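22nd November – sim track, student manipulation project

Present: me, Fernanda Morais. Kuldeep Kandpal joined by call for the second half.

Goal today was to get the counter task running end to end in Flakel without the reset bug, then start on the clutter set. First half done, second half partly.

Reset bug. Objects were being placed before the counter collider finished loading, so on some seeds the small items fell through and the episode started with nothing to pick. Fernanda moved the spawn call to after the first physics step. Ran 36 seeds, no drops. Leaving the old check in place for now, it costs nothing.

Grasp baseline. Used the Patrício planner with stock settings, approach from above, fixed standoff. 21 successes from the 36. Failures sorted by hand from the logs:
– thin objects lying flat: fingers close above the part and come up with nothing. Most of the failures.
– wrist clips the front edge of the counter on approach. Happens when the base parks too close.
– one planner timeout, not repeated on rerun.

Kuldeep thinks the edge clipping is a base placement problem and should not be fixed in the arm planner. Agreed. Base stop distance is now a parameter in the config file (it was hard coded in two places, with different values). To be swept on the next run.

Flat objects. Tried lowering the grasp point until the fingertips touch the counter. Contact forces jump and the solver gets noisy. Halved the time step and it settles, but the run is slower than we can afford for the full set. Fernanda suggests sliding the object to the edge and pinching it there. Worth trying on one object before we write a general routine for it.

Textures. Random materials on walls and counter are on by default now. With the dark stone on the walls the segmentation mask leaks along the veins, and dark objects on the counter lose part of their outline. White parts segment well enough on gray stone, but the folded ones get split into separate facets. Need a merge step, or training data with more of these. Total rendered so far is 1,097 images, and few of them have dark stone. Kuldeep will queue another batch overnight with the material weights changed.

Lighting. Hard shadow bands on the robot's own body confuse the self filter. Softened the key light and it helped a little. Not solved. The self filter should be using the joint states and the body mesh anyway, so the light should not matter. Check whether the mesh in the repo is the September one.

Competition rules. Read the Wemon sheet again. Clutter round allows 20 objects at most and the arm must start below counter height. Our start pose complies. Distractors on the walls are allowed, so posters stay in the random set.

To do:
– sweep base stop distance
– slide-to-edge test, one object
– facet merge in the mask code
– confirm mesh version
– Fernanda to write up the reset fix for the team page

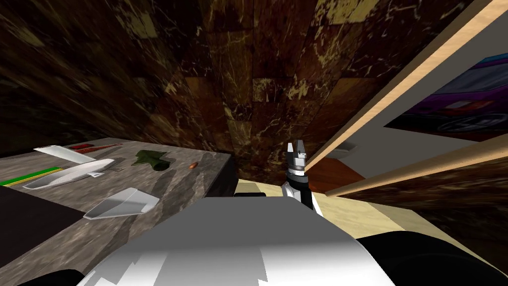

Clutter set, start pose, random materials on. Gripper fingers up, beyond the right edge of the counter.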